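3.2 Setting up and looking after the table-setting cell

The cell we describe in this section lives in our Vinimwood laboratory, and over the months we have grown rather fond of it, so we hope the reader will forgive us for going into its upkeep in some detail. Two arms face each other across a wooden tabletop and share one black metal rail frame. Gwilym Eynon, who laid out the first version in May, wanted everything to hang off that one frame, so that a knock to the table would move both arms together and leave their positions relative to each other alone. We have kept to his plan ever since.

Each session begins with the fingertips. The operator brings one arm down slowly until its tip stops just above a piece of flatware, and compares the height reported by the controller with the height we have on file (Figure 4a).
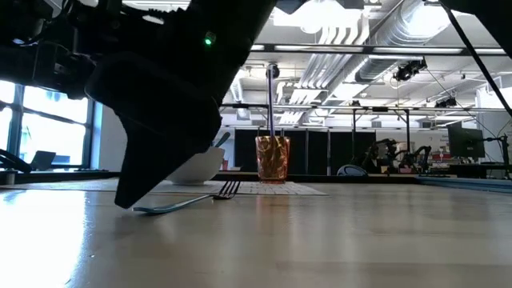
How often does the fingertip height have to be checked?
Once at the start of each session and again after every 80 trials, or sooner if anyone has leaned on the frame.

If the two heights differ by more than 5 millimeters, we stop and go over the mounting plates before doing anything else, and only when the bolts are snug do we touch the software offsets. It is tempting to do it the other way around (we did, for a while!), and we ended up with a lovely set of offsets for a plate that was still working its way along the rail.

The placemat and dishes go down next, always inside the rails, and then both arms are sent to their ready poses with the grippers facing the work area and holding nothing, as in Figure 4b.
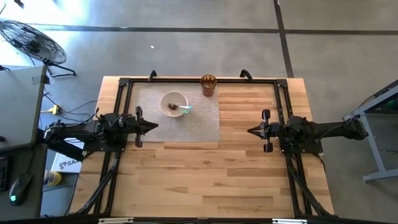
The rail clamps and corner brackets get a fuller inspection every 1,000 trials, when we also wipe down the fingers and look along the cables for worn spots. Of the 29 stoppages in our maintenance log, most were traced to a cable that had been pulled a little too tight at the elbow, and we now leave a generous loop there before closing the ties.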